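Home | Stamps | Postcards | Odds and Ends | About

The postcard box from Darnus

Posted in September by Amirul Tuhumury

5 min read

So I went back for the second box. I said in my last post that I wouldn't, and I lasted until teatime, when I rang Drorkier (the little auction house, for anyone new here) and asked if it was still unsold. It was. Two boxes of mixed postcards in the sale, and I now own both of them, and my desk has vanished.

The first box was mostly seaside views, which I'm fond of but have far too many of already. The second was listed as "foreign and misc., approx. one shoebox", with a photo of the lid and nothing else. I love a lazy listing! Half of them are rubbish, of course, but you do get to tip everything out on the carpet with no idea what's coming.

What came was 104 cards, and 97 of them were sent to the same address. Same family, same house, same spidery Miss Pillai on the front of nearly every one. They were posted from Darnus, mostly by an aunt who seems to have written every time she went near a shop that sold cards. The other seven are blank and unused, so I suppose she bought those and never got round to it.

I've never had a proper correspondence before. I've had threes and fours, two cards from a honeymoon, that sort of thing, but dealers usually split the big runs up because the better views sell on their own. Somebody kept this lot together with a bit of string and a note saying "Auntie's, do not sort". I have sorted them. Sorry, whoever you were.

The messages are wonderfully dull. The weather, the bus, a bad knee, the price of a chop. There's one where she just says "Yours to hand, will answer properly Sunday" and then the next card, postmarked the following week, apologises for not answering properly. I read them in order over two evenings with the radio off and by the end I was quite worried about the knee.

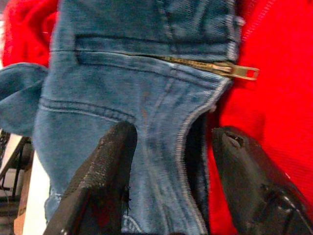
Amirul, you've got to stop calling them dull, wrote Asalis under my last post, when I'd put up a few lines from the first box, because the dull ones are what people will want in fifty years and the pretty views are ten a penny. Which is fair, and I've been told off in the same way before. I do think there's a difference between dull to read once and dull to own, though, and these are only the first kind. I've already picked out a favourite (the High Street, slightly wonky, "this is where I fell").

Now, postmarks, for those of you who skip the chat and come for the postmarks. Most are ordinary circular datestamps and a good many are badly struck, just a crescent of ink in the corner with half a month in it. But nine or ten from the middle of the run have a thick barred cancel I don't recognise, with a gap at the bottom where I'd expect a number. My first thought was a worn handstamp. Then I found two that are crisp as anything and the gap is still there, so now I don't know. I've looked through both of my books and the club's old handlist, and the handlist stops before it gets to D in any useful detail, as anyone who has used it will remember with a sigh.

If you've got anything from Darnus with that bar cancel, please have a look at the bottom edge for me. I'm especially keen on covers, because the stamp on a card is squashed up in the corner and you often lose the lower part of the strike over the edge.

Condition is mixed. Corners are bumped on most, and a handful have album marks on the back where somebody stuck them down and changed their mind. One has had its stamp soaked off, which made me groan out loud, as it's the only card in the run with a message written all the way round the border and I'd have loved a date for it. I've slotted it in after the chop and before the second apology, going by the ink, and I may well be wrong.

They're going into polyester sleeves, not the cheap soft ones. I used those years ago and had to peel a very nice pier off the inside of one. I bought a pack of 1,000 at the last fair when the dealer was packing up and wanted rid of them, and everyone laughed at me on the train home. Well, I've used a good chunk of them this week!

A few of you asked what I paid. More than the first box, less than a decent pair of shoes, and the seaside views will go back into a sale to cover some of it. The Pillai cards are staying together, string and note included. I'm typing out the messages as I go, spelling and all, and I've got as far as the bus being late for the third time.

Next up is the blank seven. One has a pencilled price on the back that I can't make out, so the big magnifier is coming down from the loft tonight.

Older posts | Newer posts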